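面单朝上

一

我跟你们讲,人要是无聊到一定程度,什么活儿都肯接。那年九月我刚从上一家公司出来,存款剩2,235块,房租还没交,Xiaoqing Hou 给我发消息,说她那边的退件仓缺人,问我来不来。我问累不累,她说不累,就是站着。后来我才晓得,“就是站着”这四个字里头能装多少东西。

仓库在城北,挨着一条特别宽的马路,公交车一天没几班,下了车还得走一段,路边全是卖轮胎的。公司叫 Zoneo,专门替别家收退货,衣服、鞋子、小家电,什么都有。我第一天去的时候穿了双新鞋,Xiaoqing 低头看了一眼,什么都没说,中午吃饭的时候塞给我一副鞋垫。她这个人就这样,上学那会儿也是,从来不劝你,就等你自己疼了再把东西递过来。

我的工位在最里头,一张深绿色的台子,旁边就是传送带,也是绿的,比台子亮得多,灯一照上头一道一道的反光,看久了眼睛发酸。地上铺着灰色带花纹的地毯,踩上去软软的,我还以为进了谁家写字楼呢!仓库铺地毯,我到现在也没想通。

活儿说起来一句话:从筐里拿一件,面单朝上,放到黑色的扫描板上,扫完了,放走。再拿一件。

Xiaoqing 教我的时候特别认真,手把手地教,跟教小孩叠被子似的。“面单,就是那张贴着地址的纸,一定朝上,你要是朝下放,它就读不出来,读不出来这一件就算没来过。”她指了指柱子上贴的黄标签,“忘了就看这儿。”

我说这有什么好忘的。

结果头一个钟头我就忘了4回。

二

做到第二个礼拜,手就自己会动了,脑子反而闲下来。脑子一闲就开始瞎想,我想得最多的是这些袋子是谁寄的。

你别看都是退货,每个人包袋子的手法完全不一样。有的人胶带缠得像捆螃蟹,剪刀都找不着下嘴的地方;有的人随便一折,口子都没封严实;还有的人特别客气,在袋子上用圆珠笔写一句“辛苦了”,我看到这种都会多摸两下,像是跟人握了个手。

我把这事儿跟 Afaf Sabbagh 讲,她在我斜对面,负责写异常单,中文说得比我还溜,骂人的时候尤其溜。她说你这叫职业病早期,晚期就跟她一样,看见快递员都想绕着走。她以前在一家叫 Daher 的铺子卖布,天天跟人打交道,说话说伤了,来这儿就图个清静。可她一天到晚嘴就没停过,我真不知道她图的清静在哪儿。

她教我一个游戏。每拿起一个袋子,先别看面单,猜里头是什么,为什么退。猜错了没罚,猜对了也没奖,反正就是个玩。

“软的,轻的,裙子,”她捏着一个袋子说,“买来去喝喜酒的,新郎是前男友,最后没去。”

“你怎么知道没去?”

“去了就舍不得退了呀。”

我笑得差点把扫描板给碰歪了,Xiaoqing 在那头咳了一声,我俩赶紧低头干活。

三

九月快过完的时候,来了一件怪东西。

说怪也不怪,就一个普通的快递袋,跟别的混在一起送过来的。怪在它的面单上,收件人写的是 Hiba Hourani,地址呢,是我们仓库。可我们仓库没有叫这个名字的人,我去问了一圈,没有。寄件人那一栏写着 Suha Yammine,电话少了一位数,打不出去。面单上印的寄出日期是2023年9月20日,在路上走了好些天了。

扫倒是能扫,滴一声,屏幕上跳出来四个字:查无此单。

我又扫了一遍,还是查无此单。换了个方向,再扫,一样。

按规矩,这种要丢进异常筐,等够了日子统一处理。所谓统一处理,大家心里都有数。我把它拿在手里掂了掂,有点分量,中间硬,边上软。

“猜。”Afaf 探过头来。

“书?”

“外头裹了毛衣的书。”

“谁会用毛衣裹书啊。”

“怕书冷呗。”她说完自己先乐了,可是过了一会儿又凑过来,声音小小的,“要不先别丢?”

我就没丢。我把它搁在自己台子的角上,干一会儿活看它一眼。那天下午的货特别多,传送带一直没歇,我两条胳膊酸得抬不起来,脑子里却老转着那两个名字。Suha 是姐姐还是朋友?Hiba 在这儿上过班吗?她走的时候,有没有告诉人家她换地方了?

下班前我去翻旧的排班本。那本子挂在茶水间门后头,油乎乎的,边都卷起来了,翻到很前面,真叫我翻着了!Hiba Hourani,夜班,工位1,422。我们这儿现在的工位号根本排不到那么大,Xiaoqing 说那是旧编号,搬过一次家,全改了。

“你认识她?”我问。

“见过,”Xiaoqing 想了半天,“她手特别快。后来说是去 Turnden 了,那边有个做面包的铺子要人。”

“哪年的事?”

“早了,你还在上学呢。”

四

袋子就这么在我台子上住下了。

我每天早上来了先把台面擦一遍,连它底下也擦。绿筐推到左边,扫描板摆正,板子边上那道白色的刻度跟台子对齐,我有点强迫症,不对齐就没法开工。

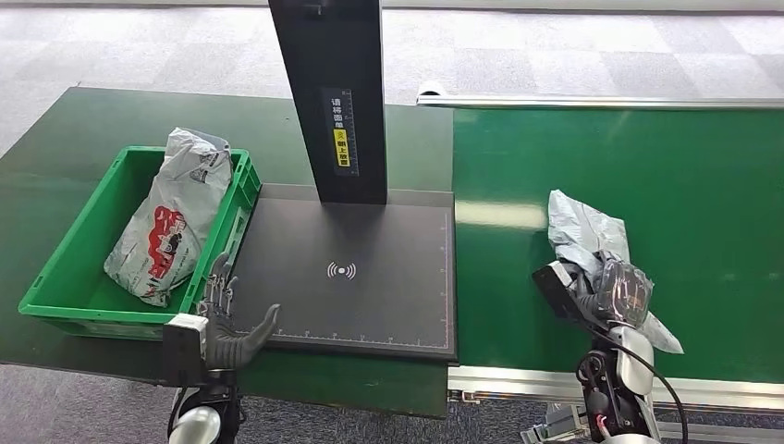
五

到了十一月,天冷得早,我手上开始裂口子。Afaf 给我带了一管护手霜,牌子叫 Grerketti,一股子橘子皮味儿,抹完了拿什么都打滑,我又不敢不抹,怕她问。

就是那个月,我托人打听到了 Turnden 那家面包铺的电话。托的是 Apolline Caron,她给我们送过一阵子下午茶,跟做面包的都熟,什么师傅换了东家她都清楚。她把号码写在一张蛋糕盒的底托上递给我,说你找人家干嘛呀,欠你钱啦?

我说没有,有人给她寄了东西。

电话是我在楼梯间打的,响了好久。那头机器轰隆轰隆的,有人喊了一嗓子,然后换了一个人来听,喘着气。

“我是 Hiba。”

我本来想好了一套词儿,背了好几遍,一张嘴全忘了,就说:“你有个快递在我这儿。”

她没吭声。我赶紧把寄件人的名字念给她听,念得磕磕巴巴的。

那头还是机器的声音。过了挺久,她问:“袋子是软的还是硬的?”

“中间硬,边上软。”

她一下子就笑了,笑着笑着声音就不太对了。她说那是相框,她表姐寄东西从来都拿围巾裹,说了多少年让她买泡沫纸,就是不听。她说她俩有日子没联系了,她换过号码,也搬过家,她表姐手里大概就剩下这一个地址。

“邮费多少,我转给你。”

“不用,”我说,“没几个钱。”

其实是40块,加急的,我心疼了一路。

寄之前我把它又往扫描板上放了一回,面单朝上,四个角摆得端端正正的。滴,查无此单。行吧。我找了张新面单贴上去,一笔一画写她的名字,写完拿指甲把边都压平了,Afaf 在旁边看着,难得一句话也没说,就把胶带递了过来。

又过了些日子,我们仓库收到一箱面包,写的是“里边那个工位收”。Xiaoqing 拿着箱子走过来,问我,这算谁的?

我嘴里已经塞上了,冲她指了指自己。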